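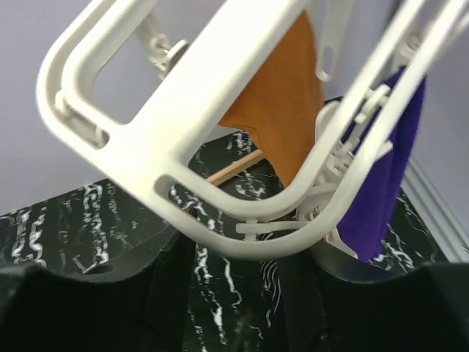

Unit 4 of the household operations course concerns the air drying of small textile items: napkins, polishing cloths, dusters, handkerchiefs and similar pieces too small to be pegged economically on a full line. Students are expected to have read the Foulkes handout on fiber content before the session. Small items are often treated as an afterthought, and in the Grandville teaching laundry they account for a large share of the pieces returned for rewashing. The usual equipment is a hanging frame with attached clips, made to fold when not in use. On a white plastic frame of this kind the hinge is a simple pivot and socket where two bars meet, and it should be opened fully before any load is placed. An orange cloth hung in the middle of such a frame falls in a narrow, slightly twisted point. For display this is of no consequence. For drying, a twisted cloth holds moisture in its inner folds and should be turned out flat and clipped again at two corners.

Selecting the support

Three kinds of support are used in this unit: the clip frame, the ordinary clothes hanger and the slatted or barred rack. The clip frame suits light pieces that can bear a slight pinch mark at the edge. The rack suits heavier cloths, which may be laid over a rail with the weight shared evenly on both sides. Hangers are reserved for shaped garments – shirts, aprons, children's wear – and should not be filled with folded napkins merely to save space.

Wooden racks need particular attention. Unsealed wood can stain pale fabric, and a rough spot will pull a thread. Run a dry hand along each rail before use and report splinters to Ms. Ibarra.

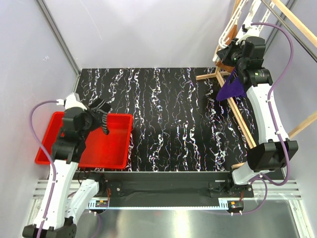

Figure 2. Dark purple cloth in a triangular fold near a wooden drying rack, with white hangers on a metal rod.

Spacing and color

A cloth suspended from a single point falls into a triangle, and its layers touch along most of their length. Wherever the piece is large enough, support it along one full edge. Leave a hand's width between neighboring pieces. Dark and saturated colors, purple and red especially, are kept apart from light ones until the first three washes have been completed. Trays used to carry damp work are wiped and dried before clean pieces are placed in them.

Practical exercise

Students work in pairs. Each pair receives one set of mixed cloths and is to:

Sort the set by weight and color.
Choose a support for each piece and enter the choice on the record sheet.
Hang the set, then exchange places with another pair and correct their work.
Return after the lunch break to check hems and corners by touch.

Record sheets go to Mr. Cronin by 4 p.m. on Saturday. The Ernthorpe reader, page 87, gives the method for judging dryness at a hem.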